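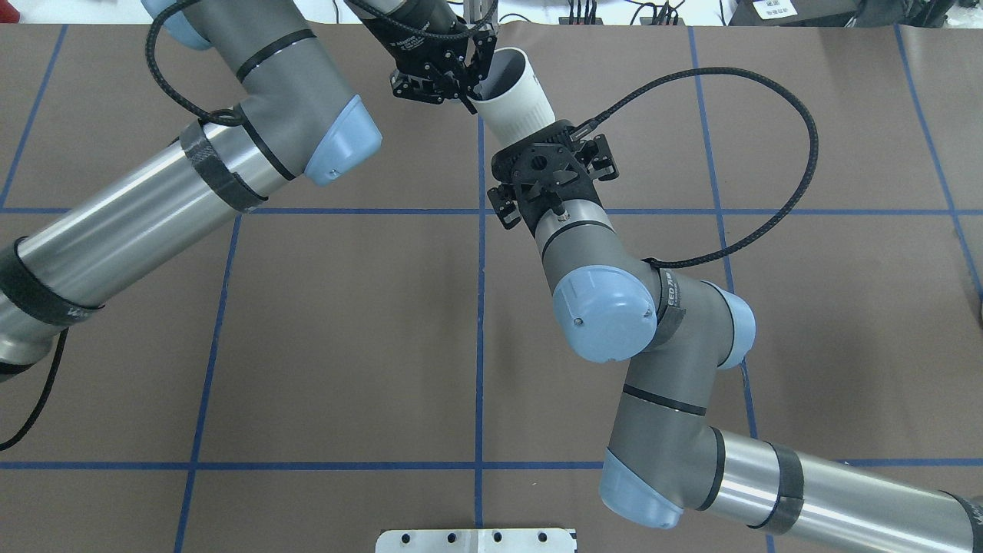

Start with the floor. Most shops I visit have lines on the floor that were painted when the building opened, and the work has moved since then. The lines stay because paint is hard to remove. Everyone walks around the problem. My talk is on marking out a work area with tape first, living with it, and painting later or not at all. A table can be marked the same way as a floor. Look at the strips on the mat in the slide: blue tape on brown, laid as a grid, and every spot on the surface can be given an address. Pause. Let people look. Then introduce myself if the chair hasn't.

(Marcelino Seixas, Witholm. Talk runs 40 minutes with questions. Keep water within reach this time.)

## Who is in the room

Ask for hands: who has moved a bench in the last year? Who has moved the lines on the floor to match? The second number is always lower. Don't make a joke of it, they know.

Say what the talk covers: packing rooms, repair benches, stock rooms, school workshops. It does not cover traffic routes for forklifts or anything the fire marshal signs off on. Those have their own rules and tape is usually not allowed as the final marking.

## The Cleltex packing room

Background, keep it short. Cleltex packs curtain hardware. One long room, doors at both ends, cartons come in at the north door and go out at the south door. When I first went there the packing benches stood in a row down the middle, because that was where the power drops were.

What went wrong:

- Cartons waiting to be packed and cartons waiting to ship ended up in the same place, next to the third bench.
- Packers carried finished cartons past people who were still packing.
- The label printer was at the far end, so labels were fetched in batches and sometimes the batch was the wrong one.

Management had a drawing of a new layout. It looked fine. It had been drawn from the lease plan, and the lease plan left out a column. Show the drawing if the projector is behaving, otherwise describe it.

We taped the new layout at full size on a Tuesday after the last pickup. It took two people one evening. By the time we reached the column we had already found that the return trolley could not turn in the space given to it. Someone pushed the trolley along the tape and it crossed the line at every corner. We pulled up one strip, moved it a foot and a half, and tried again.

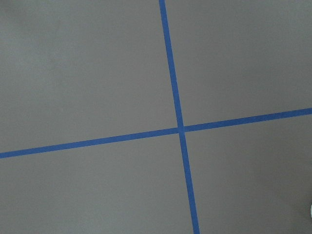 The layout we ended with that evening was different from the drawing in five places. I wrote them down because I knew I would be asked. The biggest change was the printer, which moved to the middle of the room and got a taped box of its own with nothing else allowed inside it.

We left the tape down for 29 days before anyone bought paint. During that time the rule was simple: anyone could ask for a line to be moved, and the shift lead moved it the same day or said why not. Most requests came in the first week. After that it went quiet, and I took the quiet to mean we were close.

If someone asks what it saved: I don't have a good number. They stopped measuring walking distance when the supervisor changed. Say so and move on.

## Choosing tape

People write this part down. Go slowly.

- Painter's tape for trials on tables and clean, sealed floors. It comes up without leaving much behind if it is lifted within the time printed on the roll. Check the roll.
- Vinyl floor tape for anything that will be walked on for more than a week or two.
- Cloth tape holds well and leaves glue. I don't use it.
- Never tape over dust. Sweep, then wipe, then wait for the floor to dry.
- Press the ends down hard. Tape fails from the ends.

Color: pick one color for the trial and use it for nothing else. If blue means "we are trying this," then people know that a blue line can be argued with. At the Innes repair shop they had four colors going before they had agreed on what any of them meant, and the night shift made up its own system. It took a month to get back to one.

Width matters less than people think. Contrast matters more. Walk to the far end of the room and look back. If you can't see the line from there, change the color.

## Grids on tables

Same idea, smaller. A plain work surface fills up from the edges inward. With a grid, each item has a square, and you can see at a glance which square has nothing in it. 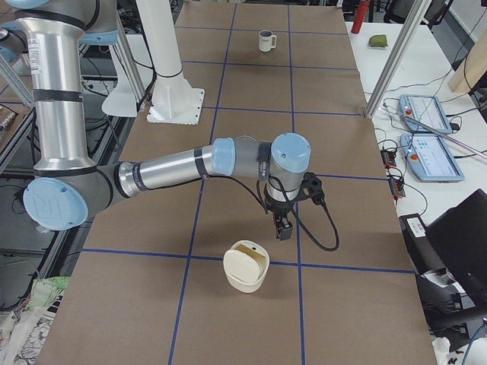
*Photo: Rajitha Weerasinghe*

A grid is useful when:

- two people share a surface and need to tell each other where something is
- the same set of items goes out and comes back every day
- you want to check a setup against a list without touching anything

It is a nuisance when the items are larger than the squares. Size the squares from the largest thing that goes on the table regularly, plus a hand's width so it can be picked up. Lay out the long lines first, then the cross lines. Measure both ends of every line from the same edge of the table. Table edges are often out of square, so pick one edge and stay with it.

Paper or card under the tape is worth the trouble on a surface you care about. You lift the whole sheet when you are done. Butcher paper wrinkles in damp rooms. Heavier stock lies flatter.

Number the squares or don't, but decide. At Innes they numbered them from the left, and then half the staff worked from the other side of the bench. They now use letters down one side and numbers down the other, written on the tape in marker, readable from both sides.

## When to stop

This is the part I would cut if we are running late.

A trial needs an end date. Without one, the tape gets dirty, the corners lift, and people stop trusting it. Put the end date on the wall by the door. On that date, walk the room with the people who work there and go line by line: keep, move, remove. Anything kept becomes permanent marking within two weeks. Take a photo of the floor before pulling anything up. I forgot once, at Trulis, and we re-taped a loading bay from memory. It came out wrong, and we found out when the pallets would not fit.

Keep the notes from the trial. The next manager will want to know why the printer is in the middle of the room.

## Questions I usually get

**Does the tape stick to raw concrete?** Poorly. Seal a test patch or use a floor tape made for it.

**Can we do this with chalk?** Yes, for an afternoon. It will be gone by the next morning if anyone sweeps.

**What about a projector or software?** Software is fine for a first drawing. I still want someone to push the real trolley through the real space.

**Who should lay the tape?** The people who work in the room, with one person holding the tape measure from start to finish.

Handout is on the table by the door. It has the tape list, the end-date sheet, and the Cleltex layout before and after. Rajitha has extra copies.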